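An Afternoon with the Bin-Picking Arm: Our Visit to the Blomqvist Workshop

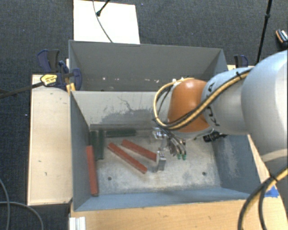 From the Preltstead Makers' Circle Newsletter
Posted 14 November 2021 by the newsletter desk

Those of you who came along to the open day at Blomqvist will already have told your families all about it, I'm sure, but a good many members couldn't make the drive and have been asking how it went. So settle in with a cup of something, and I'll try to do it justice!

We got there a little early (the traffic out of Preltstead was much kinder than we'd feared) and were welcomed in with coffee and a very generous plate of Oreo cookies, which did not last long. Then it was straight through to the demonstration, and I think most of us had expected something behind a big glass wall, with a person in a white coat. What we found was a good deal homier than that: a pair of gray metal bins side by side, held with blue and black bar clamps of the sort plenty of us have at home, with a light wooden tabletop along the front and carpet underfoot.

The project is called Brarik, and its job sounds simple enough when you say it quickly. The arm reaches into one bin, takes hold of a bar, and moves it over to the other. The bars come in red and dark green, and they're left lying every which way, some flat on the floor of the bin and some leaning up against the side. We were told that the leaning ones are the real headache, and so are the ones tucked into a corner, where there's hardly any room for the gripper to get in beside the wall. I'd never given it a thought, and now I notice it every time I fish a pencil out of a drawer.

The arm itself is a handsome thing, silver with a glossy orange joint, and its cables loop around the outside on their way to the gripper. A few of our woodworkers were more taken with the bin than the robot, I have to say. The back wall is scuffed and scratched all over, and it led to a long and happy conversation about liners and wear that made us late for the next part of the tour.

The session we watched was set for 73 picks, and it went along at a gentle pace, with plenty of pauses for questions. There were two misses while our group was standing there, and each time the whole room let out a groan as if we'd been at a ball game. Our hosts took it in good humor and told us that a miss is often more useful to them than a clean pick, and that they keep notes on every one. Their notebook for this set of bars already runs to 278 entries, and they hope to reach nearly 600 before they change over to a new shape.

Afterward there was time to wander and chat, and the team was wonderfully patient with us, even when the same question came around for the third time. I especially enjoyed hearing how they choose where to put the bars at the start of a run. Sometimes they just tip them in, and sometimes they place them by hand to set the arm a particular puzzle (the younger visitors had strong opinions on which puzzles were unfair).

Blomqvist has kindly offered to have us back in December, when they hope to be working with the next set of parts. Space is limited, so please put your name on the sheet by the door at our next meeting, and mention if you can offer a ride or would like one. Wear comfortable shoes, as there's a fair amount of standing, and bring your questions. A plate of cookies to share would be welcome too, after what we did to theirs.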